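Sorting out the desk at Omham

We have been in the Omham place since April and the desk corner was the last bit to get done. It had turned into a heap of leads, old chargers and paper, and I kept putting it off.

I started by taking everything off and wiping the top down. Two bin bags went out. The printer went to the back room, where it can be as noisy as it likes, and the paperwork is now in one drawer – bills at the front, the rest behind.
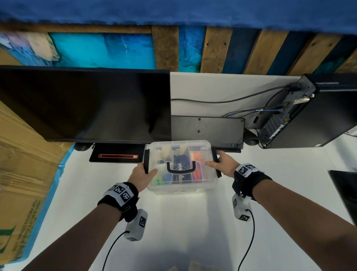 Small bits were the real trouble, and I wanted them shut away in something I could carry from room to room. I looked at a few things in Lolamley and most were too deep. A clear box with a lid, black clips at the ends and a handle on top does the job, as I can see what is in it without opening it. The cables behind the computer still need tying up. I have nearly 50 ties left over from the last house, so that is next.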